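Drastbridge lab opens its doors for an evening

Seva held an open evening at its Drastbridge workshop on October 21, 2020, with visitors let in 10 at a time. Most of them stopped at the table run by Yaneth Flores, where hand-held grippers are used to record everyday jobs for robots to learn from. The job that night was wiping marker off a small upright board.
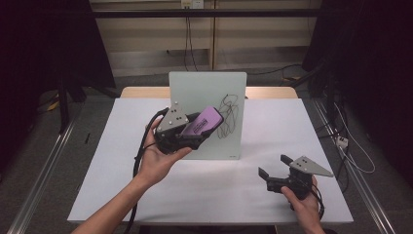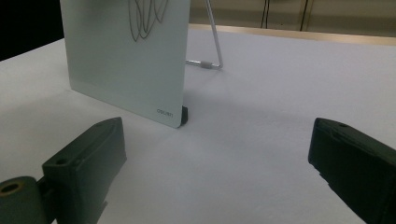 The board and the grippers at the Drastbridge table.

Flores said the team has 229 recordings of the task so far and wants 800 before it tries the job on a robot arm. Tanko Obi, who teaches shop class in town, asked to have a go and was given a turn after the talk - he plans to bring students next August. Entry was free.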